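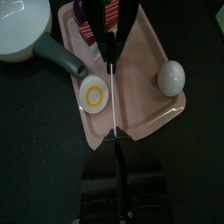 4.2 Investor entry and the pace of product revision

Young hardware firms that sell to households and to light industry usually take outside money in stages, and the terms of each stage affect how often the product is changed afterward. The sample used in this section consists of 300 funding rounds closed by such firms, of which 11 involved a utility or an energy supplier as the lead investor. Firms were asked to name the last part of their product or equipment that had been changed before the round closed. The answers were mostly small items: a cable cover, a battery door, a mounting plate. Even a plain part such as the pale pink tray in Figure 4, with its raised rim and rounded corners, has a drawing, a supplier and a unit price, and a change to any of these must be approved by someone. Who holds that right of approval before and after an investor enters is the question taken up here.

Figure 4. Black gripper over a rectangular tray on a dark tabletop.

Two of the firms introduced in Section 3 are useful for comparison. Barusis makes radiator controls and sold a minority share to a regional supplier. Plirkasix makes air quality sensors for rented apartments and sold a share of similar size to a general venture fund. Both firms had one product on the market at the time and both had outsourced final assembly. Their shareholder agreements differ mainly in the list of decisions that need investor consent. The Barusis agreement names changes to "any component visible to the end customer." The Plirkasix agreement sets a spending limit and is silent on components.

In the first year after the round, Plirkasix released more hardware revisions than Barusis, but the revisions were smaller and several were later withdrawn. Barusis grouped its changes into two releases, one of them in September, before the heating season. Managers at Barusis described the consent rule as slow but did not ask for it to be removed when the agreement was renewed. One reason given in the interviews was that the supplier's own installers tested each release before it was approved, and that this work would otherwise have had to be paid for.

The wider sample points in the same direction, with limits. Firms with an energy supplier as lead investor made fewer changes per year and kept each version on sale for longer. The group is small, however, and the firms in it were older on average than the rest. When age is taken into account the difference in the number of changes becomes weaker, while the difference in time on sale remains. We therefore place more weight on the second result.

A further issue is the treatment of stock. A firm that revises a part must decide what to do with the units already made. Georgiou, a maker of water leak detectors, held 700 finished units of an earlier model when its new investor asked for a change to the housing. The units were sold at a reduced price through a single distributor, Litbridge, and the loss was shared under a clause written for that purpose. Clauses of this type were rare in our sample. Where they were absent, old stock was either sold together with new stock under the same product number or written off in full, and the accounts did not always make clear which had occurred.

The data have two weaknesses that should be noted. First, the agreements were supplied by the firms and in several cases only in part - annexes on pricing were the section most often left out. Second, the count of revisions depends on each firm's own numbering, and a change that one firm records as a new version may be treated by another as a correction. We asked 50 firms to recode their last two years using a common list. The order of the firms changed little, although the totals fell for those with the most detailed records.

The collection of agreements was closed on 29 Jul 2019. Amendments signed after that date are not included, and the renewed Barusis agreement is used only in the version then in force. Section 4.3 considers whether the same consent rules apply when software is revised separately from the hardware.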